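Lists > Jodstead Woodwork > Archive > Finishing > Message 3094

Re: Old varnish gone orange, and what to put on instead

7 min read

Sorry for the slow reply to Correia's question. I wanted to look at my notes before answering, and the notes were in the other shed. I've left most of the original message in below so that people who joined after February can follow it.

> I have taken on a long run of boarded panelling in the back room of
> the house at Ikenlow. It is pine, I think from the sixties, and it has
> gone a strong orange. My wife would like it pale. I would like it not
> to take all summer.
>
> I have tried a patch behind the door with stripper from the builders'
> merchant. Two coats got most of the finish off but the wood underneath
> is still a good deal darker than the new pine I bought to compare. I
> have also tried sanding a patch, which clogged the paper straight away.
>
> Questions. Is the colour in the varnish or in the wood? Will a water
> based varnish stay pale? And does anyone have experience of the Gurau
> matt, which the merchant keeps trying to sell me?
>
> Correia

The colour is in both. Old oil varnish goes yellow by itself, even in a cupboard, and it goes on getting yellower for years. Pine does it separately. A fresh pine board left on a windowsill will be noticeably darker in a few weeks and will be well on the way to honey by the end of the year. When you put one on top of the other you get the colour everyone remembers from saunas and bunk beds.

So stripping takes you part of the way. What you have on your patch behind the door is the old surface of the wood with the varnish gone. If you scrape or sand that patch a little further you should reach pale wood quite quickly, because the darkening doesn't go deep. On my own boards it was less than the thickness of a postcard.

Before doing any of that I would spend an evening deciding whether the orange is really what's wrong. I've had two people in the last few years ask me to strip rooms that turned out to need a different bulb and a pale carpet. Big flat areas of orange look flatter and bigger under a warm lamp. The dark lines at the joints do a lot as well. If they are very strong, the eye goes to the grid and reads everything between as one colour.

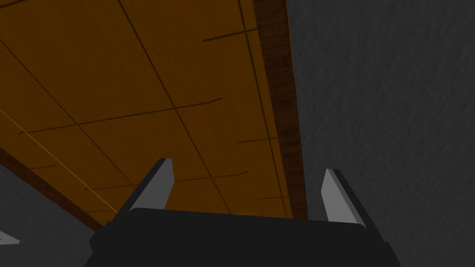 Posted to the Jodstead list by Marcelle Hervieu, Apr 10, 2025

A warm, slightly dull orange with thin dark lines between large panels is close to what I mean. Try it in your own room with the light off and the curtains open before you buy anything. Do it again in the evening. If you still dislike it at both times, carry on.

Stripping

Use whatever stripper you can get, but buy one tin and test it. The ones sold now are slower than the old ones and most of the complaints I hear are from people who scraped too early. Put it on thick, cover it with cling film or cut-up carrier bags, and leave it. I leave mine 18 hours. The tin usually says much less. On a cold wall in April you won't do any harm by waiting.

Scrape with the grain, using a scraper with the corners rounded off on a file. For the joints I use a piece of hardwood cut to the shape of the groove. A metal hook works faster but it will jump out sooner or later and leave a scratch across the face, and you will see that scratch from the doorway for as long as you live there.

Wash down afterwards with whatever the tin tells you to use. Some want water and some want white spirit. If it's water, go lightly, wipe it dry and leave the boards alone for a couple of days. Pine raises its grain when it's wetted and the joints can swell.

Sanding

Correia's paper clogged because he was sanding varnish. Friction warms it and it goes to gum. Strip first, let it dry, and the same paper will last much longer.

Start at 100 grit on the flat. I wouldn't go coarser on softwood unless the boards are badly out of level, as the soft part of the grain wears away faster than the hard part and you end up with ripples. A hard block helps. A sponge pad makes it worse. After that go up in steps, and stop sooner than you would for a table top. It's a wall. It wants to feel clean to the hand and that's enough.

Wear a proper mask. If the house is older than the panelling, and there is any paint under or beside the varnish, get a lead test kit before you make any dust at all. They cost very little. If it comes up positive, stop and get advice on dealing with it, because dry sanding is then out of the question.

Bleaching

Someone will suggest this, so I'll deal with it. Two-part wood bleach does work on pine. It also leaves it a slightly greenish white that I have never liked, and it has to be handled with gloves and goggles in a room you can air well. Oxalic acid is good for iron stains round old nails and does very little for general yellowing. I would keep it for the nail marks.

Household bleach I would leave for the household.

What to put on afterwards

A water-based acrylic varnish stays pale itself. It won't stop the pine under it from darkening. People are disappointed by this every year. You can slow it down with a finish that has a UV filter, and you can disguise it by putting a little white in the first coat. The second does more than the first in my experience.

My mix for a first coat is 300 ml of clear matt with two teaspoons of white water-based emulsion stirred in. Try it on an offcut and let it dry fully before judging, as it looks like milk when wet. Wipe it on, wait a minute, wipe most of it off along the grain. When that's dry, put two clear coats over it. You still see the knots, and the boards read as pale straw.

Do all the grooves on one board first and then the face. If you do all the faces and then go back to the grooves you'll get a line of double thickness along each edge, and with white in the mix it shows.

On the Gurau matt: I have used it on one job, a hallway, and it went on well with a short-pile roller and a brush following behind. It was a bit shinier than I expected from the word matt. It settles badly in the tin, so stir from the bottom and keep stirring. I haven't had it up long enough to say anything useful about how it keeps its colour. I wouldn't pay extra for it on what I know now, but I wouldn't send it back either.

Oil is the other choice. Ordinary Danish oil will take you straight back to orange, probably within the first year. There are oils with white pigment in them that do a decent job, and they are easier to patch than varnish. They need more looking after on a wall that gets touched, such as beside a light switch.

Painting

I know there are list members who think painting pine panelling is a crime. I don't. If the room is dark and the boards are ordinary, paint is quicker and cheaper than all of the above. Degrease it, key it with a fine abrasive, and seal the knots with knotting or a shellac-based primer. Do not skip the knots. They'll come through emulsion as brown rings, sometimes after a year when you've put everything back on the shelves.

The only thing I'd ask is that you take one board off first and put it in the loft unpainted. Whoever has the house after you may want to know what was there. I found one like that behind the water tank in my own house, with the date pencilled on the back, and it saved me a lot of guessing about the moulding.

Timing

For a back room with one long wall, working evenings, I'd allow a fortnight for stripping, another week for sanding, and a few days for the finish. That assumes no curing problems and nobody visiting. If the summer matters, do the wall opposite the window first and then see whether the rest still bothers you. On one job in Ikenlow we stopped after the first wall and it has stayed like that — one pale, three orange — and it looks perfectly all right.

I have a few offcuts with the white mix on them at different strengths. They're labelled on the back. If anyone on the Jodstead side wants to borrow them, write to me off the list and I'll leave them in the porch.

Marcelle

Comments (4)

pinewall
The cling film tip is a good one. I used old compost bags, black side out, and they held the damp in very well on a north wall. Bit of a struggle to get them to stay up. Masking tape no use, drawing pins fine.

Correia
Thank you, very full answer. I did the test with the curtains open and it is still orange. Starting with the wall opposite the window. Will report on the joints, which are narrower than I said.

D. in the annexe
Has anyone tried lye on pine that has already been varnished and stripped? I've only ever seen it done on new floorboards. Would the old stripper residue matter?

Marcelle Hervieu
For D.: I haven't, and I'd want to see it on a spare board first. It can turn old pine quite brown before it pales, and residue would make it patchy. Ask again on the floors thread, there are two people there who use it regularly.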